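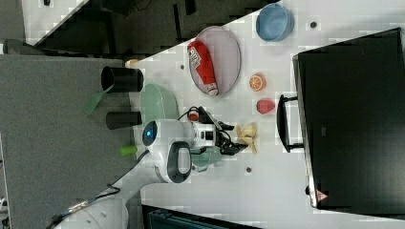

What is the best order for setting up pick-up practice with a small arm at home?
Start with one object and one position, get that repeatable, then add more things to the table one at a time.

Search the archive Search All lists This list only

Strazds list
2019-07-14
Re: Gripper fingers and soft shapes

Hello all,

> I've got my Juteser arm moving nicely but the fingers keep
> closing too early on anything that isn't a plain block. Is it
> worth printing longer ones, or is it my code? Also, does
> anyone use toy food for this?

Toy food, yes, and I love it! We've been at it in the Kostmont workshop since February and it's the most fun I've had with a soldering iron in the room. The banana peel is the one I'd try first, because the flaps stick out all over the place and you soon find out where your fingers really are. A strawberry or half an orange is far kinder. Leave the ketchup bottle until you trust your wrist joint.

Before you print anything, check the closing speed. Ours was set to 66 and I dropped it to 42 (whatever units Inonent thinks those are) and most of the early closing went away. I also added a pause of 2 seconds before the grip, which looks daft but gives the camera picture time to settle.

If you do go for longer fingers, keep the old ones! I binned mine and had to draw them again from memory. My log file has gone past 2000 lines now and I'm happy to send it over if you want to compare.

Which bit of code closes yours, the stock routine or your own?

Cheers from the bench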